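La machine devait faire mon lit avant la fin de septembre, c'était écrit noir sur blanc dans le contrat de Flurkummont. Moi, j'avais parié 200 couronnes avec Annelies qu'elle n'arriverait même pas à border un coin. Annelies, elle, y croyait dur comme fer – elle croit aussi aux aspirateurs qui montent les escaliers !

Le premier soir, j'ai demandé à Ľubomír combien de fois il fallait montrer un geste avant que ça rentre. « 600 fois, m'a-t-il répondu, et encore, pour un drap sans plis. » 600 fois ! Ma mère me l'avait montré deux fois, avec une taloche entre les deux, et je borde très bien, merci.

Bref, j'ai fait du café. Ľubomír a bu le sien debout, en regardant mon matelas comme on regarde une montagne, et il m'a demandé, tout bas, si je commençais toujours par la tête ou par les pieds. J'ai dû réfléchir. Trente ans de lits faits, et je n'en savais rien.

« Par les pieds, j'ai dit. Je crois. »

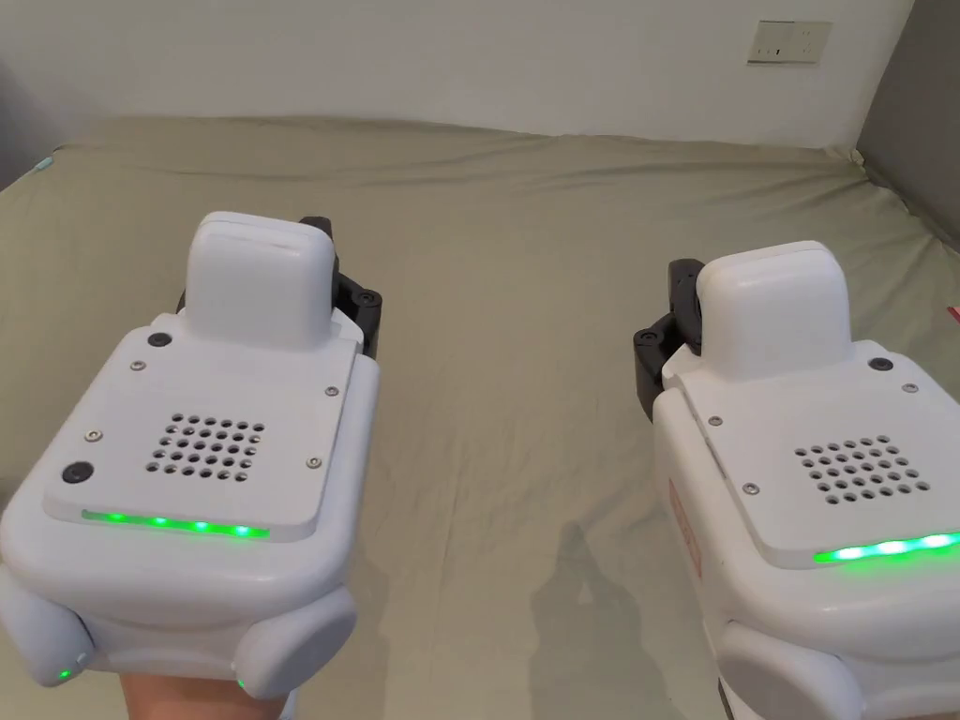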